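4.3 Checking the marker tracking

Do this check before you convert any recording in Weltell. It needs the gripper calibration file from section 4.2.

1. Open the recording and choose Tracking > Finger markers.
2. Set the minimum marker size to 50 pixels and the exposure limit to 184.
3. Press Detect. The program reads the first 200 images.
4. Look at the width curve. It must be without gaps while the gripper holds an object.

Note: Polished metal can give bright streaks. If the curve jumps, lower the exposure limit and repeat step 3.
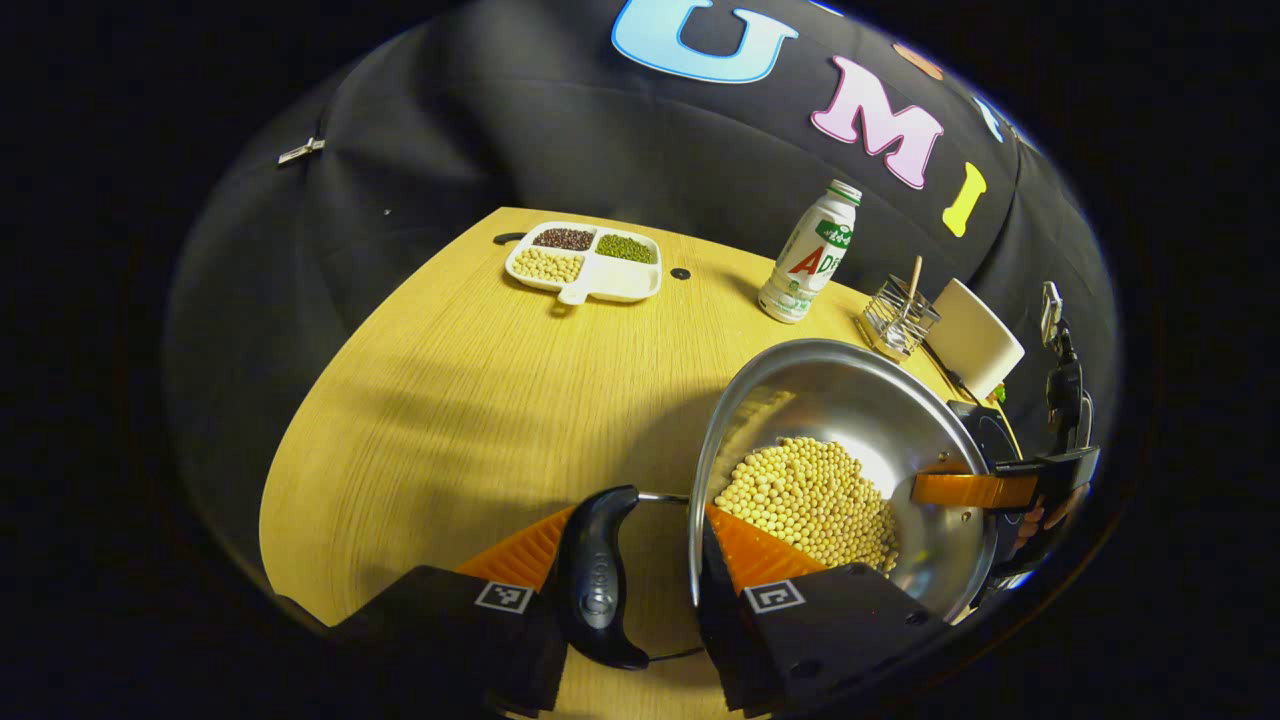
Figure 4-3. Tilting a steel pot of soybeans with two grippers. Square markers on the fingers of the near gripper.

Caution: Do not close the window during detection. Recordings longer than 3000 images must be split first.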